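Ludetti Countertop Chore Kit - Simulated Kitchen and Evaluation Pack

Sold by Atanasov Automation Supply, Walesville. Download plus printed setup guide.

Can a machine tidy your kitchen counter yet? We get asked this more than anything else, usually by someone who has just finished the dishes and is looking at us a bit hopefully. Our answer, after a good many evenings with arms of all sorts, is that it can do pieces of the job, on a good day, if the spoon is where it expects the spoon to be. The Chore Kit is for people who want to find out for themselves where those pieces begin and end, without buying a kitchen (or a new set of dishes) to do it in.

What you get is a rendered kitchen counter, a stock of ordinary household things to put on it, and a set of short chores to hand to a simulated arm. Pick up the spoon. Move the cup. Clear a space next to the toaster. They sound like nothing at all, and that is why we like them so much! A four-year-old will do any of them while talking about something else, and a robot policy that did beautifully on colored blocks can come badly unstuck on a teaspoon.
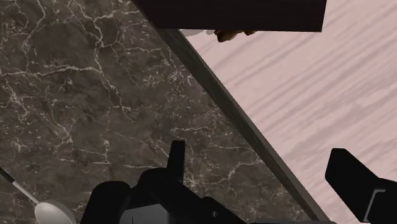

Gripper-side view: spoon on the marble, fingers apart, floor beyond the counter rim.

The near view is the one our customers end up using most. Flat, thin things are the hard part of kitchen work. A spoon gives the fingers very little to hold, and a heavily veined stone makes it harder for a vision system to tell what is utensil and what is counter. If your policy has only ever seen plain tabletops, start with the marble and expect some humbling results. We certainly had ours.

The pack comes with 22 starter chores, sorted into three groups:

Reach and grasp - one item, one pickup, nothing in the way
Move and place - carry an item to another part of the counter and let go of it gently
Tidy - several items, several steps, and the order is left up to the machine

You can also write your own. The chore file is plain text, and the guide walks you through a first one in about the time it takes to drink a coffee (a large one, to be fair). Each chore can be run again with the items shifted, turned or swapped, and we do urge you to use that. One success tells you very little. In our own trials we run every chore 63 times before we write anything down, and the results on the sixty-third are sometimes quite different from what the first few had led us to hope.

Views and arm

There are two kinds of view, one close to the gripper and one set back so you can take in the arm and the length of the counter together. The wide view is handy for seeing why a chore failed. Maybe the elbow was heading for the bottles, maybe the approach was fine and the fingers stopped short. From the gripper alone you would be guessing.

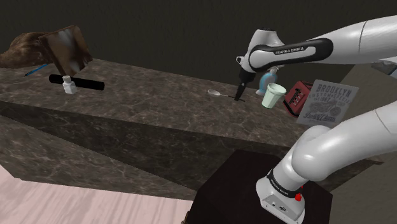 Will it tell me whether a robot is ready to work in a real kitchen?
It will tell you a good deal about whether a robot is nowhere near ready, and that can save you months. A policy that does well in the kit still has to be tried on real counters, with real grease and real crumbs, before anyone should rely on it.

What we think machines can manage today

Picking up a single sturdy item from an open counter: fairly dependable, with some practice. Putting it down in a sensible place: getting there. Clearing a crowded counter the way you would before company comes over - that is still a long way off in our opinion, and we would be a little wary of anybody selling you otherwise. Shop-floor work is further along, mostly because a workbench can be laid out the same way every morning and a family kitchen never is.

In the pack

Counter environment with wood-look floor
Household item set
Starter chores and blank chore template
Run logger with side-by-side replay
Printed setup guide, spiral bound so it lies flat
Email help from our Walesville bench for 3 months

Add-ons

The Gukel Clutter Set adds more small items for the Tidy group and is sold separately. A workbench version, with bins and hand tools, is planned for July. Owners of the kitchen pack will get a discount on it, and we'll write to you when it is ready.

Licensing

One license covers 2 computers at the same address. Schools and clubs, please write before ordering, as we have a kinder price for you.

Page last updated May 16, 2018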